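4.2 The Retail Box Task

We now turn to the part of the course our students liked best. After the warm-up exercises in Section 4.1, each team at Jotdale was asked to teach the arm to reach for a flat retail box, close its fingers on it, and set it down inside a taped outline. The task sounds simple, and every team told us so in week one. By week three the lab was full of people arguing happily about thumb angles at nine in the evening!

The teams worked in pairs at one shared bench. One student drove the arm through the Umier control software while the other watched from across the bench, called out problems, and reset the objects between tries. We had planned this split only to save bench time, but it changed how the students learned. The watcher often spotted a bad approach well before the driver did, and several teams began swapping roles after every failed grasp so that both members built up the same feel for the hand.
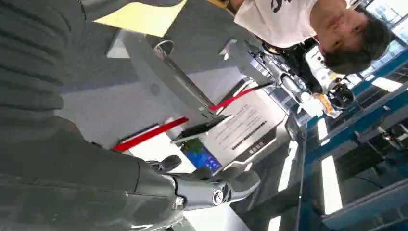

Figure 3. A multi-fingered hand reaching toward a printed box during the retail box task.

Choosing the object took longer than we expected. In our December pilot we used plain foam blocks, and the teams solved them so quickly that there was little left to talk about. Printed packaging is a much better teacher. A box like the white one in Figure 3, with its rows of small text and a blue and green picture near one corner, gives the vision code plenty of detail to hold on to, but it also tempts students to track the picture and forget the edges. Two teams did exactly that, and their hands closed very neatly on the artwork and missed the sides of the box. Lying diagonally on a pale table, a white box also has weak outlines, so a threshold that worked in the morning could fail after lunch. We left the lighting alone on purpose and let the teams find this out for themselves.

Each team was given 60 scored tries, spread over two sessions. A try counted as a success if the box ended up fully inside the outline with no help from the watcher. We set 80 percent as the target for full credit, and we were delighted to see teams keep going after they had passed it, just to see how high they could push the number.

The most useful piece of student work came out of the lab notebooks. We asked for a short note after every failed try, and at first these notes were things like "slipped" or "bad luck." Once the teams started sorting their failures by cause (approach angle, finger timing, lost track, wrong height), their next changes to the code became far more focused. One team rewrote its whole finger-closing routine after noticing that the same cause kept filling the page. We have since moved the sorting step to the first session, and the form we now use is given in Appendix B.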